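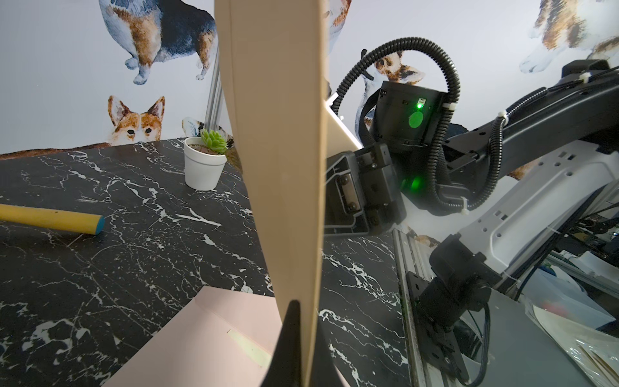
Keeping a Dark Countertop Looking Like You Meant It

When we moved into the house on Ellis we inherited a black laminate counter with white veins running through it, installed by someone who had clearly never eaten toast. I have been cleaning it for going on eight years. In the showroom a glossy black surface looks like a piano. At home it looks like a piano that a family of raccoons has been using as a buffet.

Some of what follows I learned from the installer, some from my mother-in-law, and some by ruining things.

Everyday wiping

Dish soap and warm water will do nearly all the work. You want a couple of drops in a bowl, and if you can see suds on the counter you used too much. Wipe with the soapy cloth, go over it with a second cloth that has only met plain water, then dry it with a third. Yes, three cloths. The streaks people complain about are leftover soap, and no amount of glass cleaner piled on top will fix that.

Microfiber is best for the drying. Wash it by itself and skip the fabric softener, which coats the fibers and then coats your counter. I found that out after a month of blaming the water.

Check your work from the side with a lamp on. From straight above, everything looks clean. From the side, at 7 in the evening, you will meet every fingerprint in the county.

Things to keep off it

Scouring powder, steel wool, the green side of the sponge, oven cleaner, and anything that advertises "muscle." Gloss is a very thin finish, and once it's scuffed you have a matte patch for life. I have one by the stove the size of a saucer. A plant lives there now.

Bleach is fine in an emergency if it's well diluted and rinsed off inside a minute. Beet juice counts as an emergency. Coffee doesn't.

Stuck-on stuff

Lay a warm wet cloth over it and go do something else for ten minutes. Most of it will wipe away. For price sticker glue, use a dab of cooking oil, rub with your thumb, then wash with soap. For candle wax, set a bag of ice on top until it turns brittle and lift it with an old plastic card. Mine is a Trareo grocery rewards card with 187 points left on it, and this is the most value I ever got out of it.

Permanent marker comes up with rubbing alcohol on a cotton ball. Dab, wipe, rinse. Try a hidden spot first, like behind the toaster, where the crumbs can keep your secret.

Scratches

Light ones can be hidden, never removed. The Orent repair pencil in black does a decent job if you warm the tip in your hand, fill the line, and buff off the extra with a paper towel. Deep ones need seam filler from the hardware store. If the scratch happens to run the same direction as the veins, leave it alone and call it pattern. I've pointed out the "natural movement" in ours to several guests.

Seams and edges

Water gets in at the seams and swells the board underneath, and a swollen board stays swollen. Don't park the dish rack over a seam. Run a fresh bead of clear silicone along the backsplash when the old one starts peeling, and give it a full day before you splash anything near it.

Hot pans go on a trivet. We own 2, and both are always under something else.

Polish

You don't need it. I bought a bottle of Cikaren counter shine one December when I was feeling festive, and for a week the salt shaker slid around like it was on ice. The rest of the bottle is under the sink, behind the silver polish, for the silver we don't have.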